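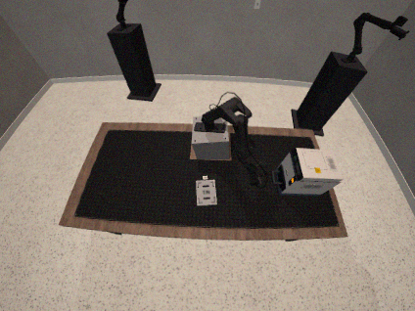
Terrazzo floors and moisture. A thread for anyone about to sign off on a slab. 1/

Most of the failures I get called to see are blamed on the resin. Few of them are resin problems. The slab was still giving off water when the epoxy went down, and the bond let go from underneath. 2/

Concrete dries from the top. A surface reading tells you about the surface. Put the probe at 40 percent of slab depth if the slab dries from one side, 20 percent if it dries from both. A slab on grade with a vapor retarder dries from one side. 3/

Let the sleeve sit before you read it. The hole is warm from drilling and full of dust, and a reading taken that afternoon belongs to the hole. Vacuum it, cap it, come back when your test standard says you can. 4/

Building conditions matter as much as the probe. If the HVAC is off, you are testing a building that will not exist after turnover. Run it at service temperature and humidity first. The Gretton job skipped this in August and had to repeat every test. 5/

Job numbers from Gretton: slab placed with a 125 mm section, 2218 square meters of finish, single pour sequence. Two probes near the loading door read well above the rest. The door had been left open for deliveries. We closed it, waited, and the readings came back in line. 6/

Krishnamoorthy D'Souza asked whether a calcium chloride dish test is good enough by itself. My answer is no for thin-set epoxy. It samples the top of the slab and swings with room air. Read your system manufacturer's limits and use the method they name. 7/

Cement-based terrazzo is more forgiving on moisture and less forgiving on everything else. It is thicker, heavier, slower, and it needs divider strips laid out to control shrinkage. If the structure cannot take the load, the choice is already made. 8/

Cracks: map them before prep, with the slab bare. Static cracks get filled and bridged with membrane. Moving joints get carried through the finish with a strip. If you bury a moving joint, it will print through the floor. 9/

Chip blend. Approve it on a ground and sealed sample, never on loose chips in a tray. Grinding exposes the wider part of each chip and the color balance shifts. Look at the sample standing up, at your feet, and again from across the room. 10/

Sample size: 500 mm square is the smallest I accept. On anything smaller the large chips dominate and the owner approves a pattern they will not get. 11/

Vimala Rodrigues keeps one retained sample per batch with the grinding sequence written on the back. I copied the habit. When a patch is needed years later, the grit sequence is the first thing you want and the hardest to find. 12/

Baseboards go on after final polish. Leave the gap your spec calls for and do not let anyone fill it with grout to make it look neat. 13/

Sumathi Varghese has asked for the crack mapping sheet. It is a one-page grid with columns for location, width, static or moving, and treatment. I will post it once the notes are typed up. 14/14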